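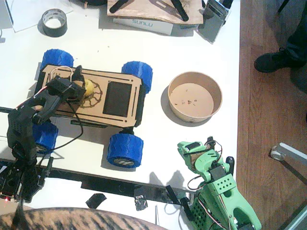 Workshop tips: what to do when the arm won't let go

A month of small failures at our bench has produced a longish list. Most of it was learned by getting it wrong, usually with an audience.

The first failure was the cable. One of the arms reached across, turned its wrist, and the loop of cable caught on the far side of whatever it was reaching over. The motor kept pulling, as motors do. What gave in the end was a plug, and I was pleased it was only a plug.

Before you run anything, switch the arm off and walk it by hand through the whole move. Watch the cable and ignore the jaws. If it goes tight anywhere, give it more slack at the joint before. If it droops enough to snag a corner, take some back with a twist of soft wire. Cable ties are fine, but leave them loose enough to slide a pencil under. I pulled mine up tight and had to cut off the lot.

Next, the off switch. Ours was behind the arm. Melati Chong pointed this out in February and I said I would move it, and then one afternoon I found myself leaning over a moving elbow to get at it, which hurt less than it should have. Put the switch on the side where you stand, at the front, with nothing on top of it. A mug counts as something.

Sleeves up, lanyards off, hair tied back. A small arm won't break your wrist but it will get hold of a cuff and think it has done well.

Then there is squeezing. A gripper told to close will go on closing after it has hold of the thing, and the motor sits there straining and getting hot. The smell is a bit like a hairdryer left on a carpet. If you catch it, cut the power first and open the jaws second. I have done it the other way round and shut them harder.

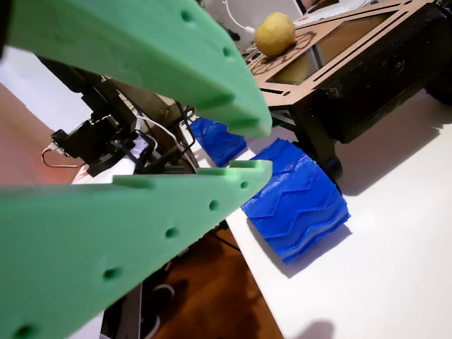 Set the closing point a touch wider than you think you need, and try it on something you don't mind losing. Fruit is good. A lemon will put up with a fair bit of handling, tells you plainly when you have overdone it, and can go in a drink if it survives. Grapes are for the overconfident. Wipe any juice up straight away, plugs and boards first, with the power off at the wall.

Anything with wheels needs stopping before you load it. Abimbola Okoro's trick is a folded tea towel under one side. Mine was to trust the motors to hold still, and the floor is hard on printed parts. We reprinted a wheel overnight and it came out slightly egg-shaped, so that one is a doorstop now.

Last, screws. Printed brackets work loose faster than you would believe. Go round them with a screwdriver every 25 runs or so, stopping when they feel snug. If one spins and never bites, the plastic has gone and you want a new bracket. Glue will hold until the moment you show it to somebody.

Ratih Ngui keeps a notebook of every fault with the date and what was moving at the time. I laughed at this for a good while. It has 48 entries, and the same shoulder joint turns up in far too many of them, so I have ordered a new motor and am being quite nice about the notebook.

186 shares
25 comments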